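4. Setting Up the Feeding Station

This section covers where the Gidik bowl and dry-food kit goes, how to wash it, how to measure a meal, and how to switch a cat over to it. It was written for the Caltdale foster group by Guilan Jiang and last revised November 3, 2023. It replaces the leaflet that came in the carton, which spends most of its length telling you how happy your cat is going to be.

Before you start

You need the bowl, a container with a lid, the scoop, a kitchen scale that reads in grams, and a cloth or mat. The scale isn't in the kit. It should be. If you have to choose between buying a scale and buying anything from the accessories page, buy the scale.

Note: The carton says raised bowls "support natural digestion." I have asked two vets about this and neither one would put their name to it. A raised, tilted bowl may be easier on an older cat with a stiff neck, and food tends to gather at the low side where a flat-faced cat can reach it. That's as far as I'd go. If your cat eats fine from a saucer on the floor, you can skip to 4.3 and keep your saucer.

4.1 Choosing a spot

1. Pick a place away from the litter box. Another room is best. The far end of the same room will do if that's all you have.

2. Keep it away from the washing machine, the dishwasher and any door that slams.

3. If you have a dog, put the station on a counter or table the cat can get to easily. Don't do this for a cat who struggles to jump. Use a baby gate with a small gap at the bottom.

4. Lay the cloth flat and smooth out the folds. A bowl with a narrow foot on a wrinkled cloth will tip sooner or later, whatever the box says about stability.

5. Put water somewhere else. Some cats drink more when the water isn't beside the food. Some don't care at all. It costs nothing to try.

Caution: Don't put the bowl near the edge of a table. Ceramic breaks, and a cat who likes to push things will find the edge before you do.

4.2 Washing and checking the parts

1. Wash the bowl, container and scoop in hot water with plain dish soap before first use. Rinse twice.

2. Run a fingertip around the rim of the bowl and the bottom of the foot. You're feeling for chips and rough spots in the glaze. If you find one, send the bowl back. Don't sand it, and don't let anybody at the store tell you it's cosmetic.

3. Dry the container all the way, including the groove in the lid. Leave it open overnight if you aren't sure. Kibble put into a damp container goes stale and then moldy, and it won't always smell bad first.

4. The leaflet says "dishwasher safe." I've heard from enough people with crazed glaze that I wash mine by hand. You may have better luck.

Note: The Tosow replacement lids are sold as airtight. Test yours before you trust it. Put a dry paper towel inside, close the lid, and hold it under the tap for a few seconds. Mine let water in at one corner.

4.3 Measuring a meal

The scoop is a convenience and should be treated as one. A scoop that says "one serving" has no idea what food you bought or what your cat weighs.

1. Find the calorie figure on your bag of food. It's usually given per kilogram, in small print near the feeding chart. Ignore the chart for now. It was written by people who sell the food by the bag.

2. Ask your vet for a daily calorie target for your cat. For the sums below I'll use 200, which is only there to show the method. Yours will be different.

3. Divide the daily target by the calories per kilogram, then multiply by 1,000. With a food at 4,000 calories per kilogram and a target of 200, you get 50 grams for the day.

4. Split that by the number of meals. Two meals would be 25 grams each.

5. Put the empty bowl on the scale and zero it. Add food with the scoop until you reach the meal weight.

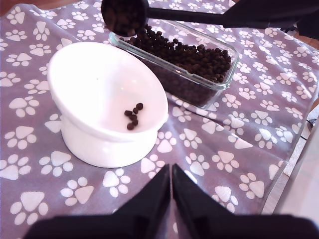
White bowl, paw-print cloth.

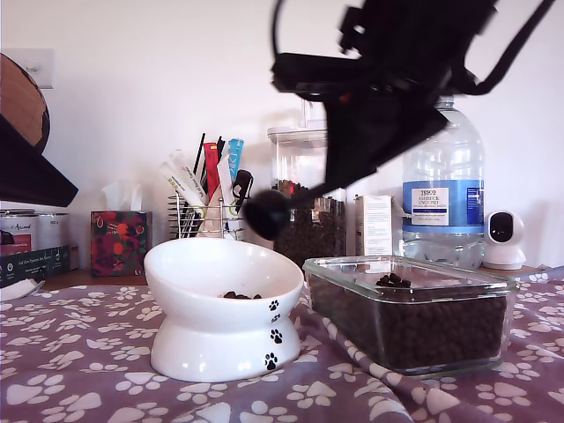
6. Look at how full the scoop was when you got there. If you want to feed by scoop after this, mark that level with a strip of tape, and check it against the scale every couple of weeks. People's hands get generous over time - mine did.

7. Close the lid on the container before you put the bowl down. You'll forget otherwise.

Caution: Do the sums again whenever you change foods. Two bags from the same maker can be far apart in calories, even when the kibble looks the same.

4.4 Switching your cat to the new bowl

1. Put the new bowl next to the old one with a few pieces of food in it. Leave the regular meal in the old bowl.

2. After two days, split the meal between the two.

3. When the cat is eating from both, move the whole meal to the new bowl and take the old one away.

4. If the cat sniffs and walks off, go back a step. Don't try to wait it out. A cat who stops eating altogether needs a call to the vet, and soon.

Note: Change the bowl or change the food. Don't change both in the same week, or you won't know which one the cat is objecting to. Our foster cat Dong refused dinner for a day in May and we blamed the bowl. It was the salmon recipe.

4.5 Daily and weekly care

1. Wash the bowl every day. Dry food leaves a film of fat even when the bowl looks clean.

2. Shake out the cloth daily and wash it weekly. Skip the fabric softener - the scent puts some cats off.

3. Empty the container fully before you refill it. Pouring new kibble on top of old means the bottom layer never gets eaten.

4. Keep the original bag, or at least cut off the lot number and best-by date and tape them to the container. If there's a recall, you'll need both.

4.6 Parts

The bowl is sold on its own as part 2165. The scoop is not sold separately, and any kitchen scoop will do once you've weighed what it holds. The "freshness discs" on the same page come with no explanation of what's in them. I wrote and asked in the spring and haven't had an answer, so they stay off our supply list.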